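I'd been in Brilden for less than an hour and already I was lost, which according to the woman I'd come to meet is the correct way to arrive. She has lived in the old tanners' quarter for 16 years and writes a little walking newsletter about it, and she'd asked me to leave her name out because her landlord reads everything (her words!). So she's just going to be "she" all the way through, sorry.

We met at the bottom of the steps by the river, where the quarter starts, and she set off at a terrific pace without asking whether I'd had breakfast. I hadn't.

"People come up from the station and stop at the first square," she told me over her shoulder. "They have a coffee that costs too much, they take a photo of the fountain and they go home. The fountain's from the eighties. It's a traffic island with water in it."

I laughed, then felt a bit guilty, as I'd taken a photo of the fountain myself ten minutes earlier.

The tanners' quarter used to be the bit of Brilden you held your nose in. The hides were washed in the side channels, and the dyers had the upper floors. When the last yard closed, the rents fell through the floor and in came the students, the puppet makers, and a man who repaired accordions and slept in his shop. She remembers the tail end of it. "You could rent two rooms with a stove for 200 a month. There was no bath. You went to the public baths on Leung Street and met everyone you knew, in a towel."

And now? "Now there's a shop that only sells olive oil," she said, and walked faster.

I asked whether she minded the newcomers, expecting a good long rant, but she took her time over it. We'd stopped outside a bakery with its shutters half down and she bought us each a plum bun through the gap, still warm, with the sugar gone sticky on top. (If you go, knock. They stop serving at the counter at 11 but they'll sell you whatever's left.)

"I was a newcomer," she said. "The old tanners' families thought we were ridiculous. We had scarves. We talked about theatre in the street. One lady used to empty her bucket just as we went past, every time, and I'm sure it was on purpose. So I can't very well complain about someone else's scarf."

What does bother her is the empty flats. She pointed up at a lovely row of windows above the arcade, all with the same grey blinds. They're let by the night in summer, she said, and from October you can walk the length of the arcade in the evening and see three lamps lit. Her primary school lost a class. The ironmonger went, then the cobbler. "I have to take a tram to buy a screw."

We cut through a passage I'd never have noticed, between a print shop and somebody's bicycles, and came out in Gevby Yard, and oh, I was so pleased to be there. It's tiny! There's a walnut tree in the middle with a bench built round it, and the old drying lofts on three sides with their slatted fronts. The Bomevberg, a café in what used to be the weighing room, has 15 seats and a cat. We got two of the seats. The cat had a third and wasn't giving it up.

I had the barley soup and she had coffee, black, and then half of my bread. She told me the newsletter started as a sheet of paper stuck up in the laundrette, listing which doors were worth peering through, and now it goes out to 3,000 people, most of whom she suspects have moved away. "They write to me and ask if the blue door's still blue. It's usually green by then, and I never know whether to tell them."

Does she tell them?

"Depends how long the letter is."

I asked for one thing a visitor should do here that isn't in the guides and she said to come in September, early evening, when the swifts have gone and the students are back and people are carrying chairs down to the channel wall. Bring something to drink and sit on the end with the iron rings. Someone will talk to you, and if they mention the theatre, you may be there some time.

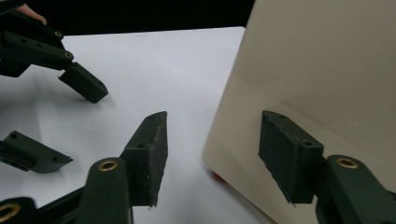 I went back to the channel wall on my own before my train, with a second plum bun in a paper bag, and sat by the iron rings for as long as I dared. A man with a folding chair asked me if I'd seen anything good on stage lately. I missed the 6.40 and caught the one after.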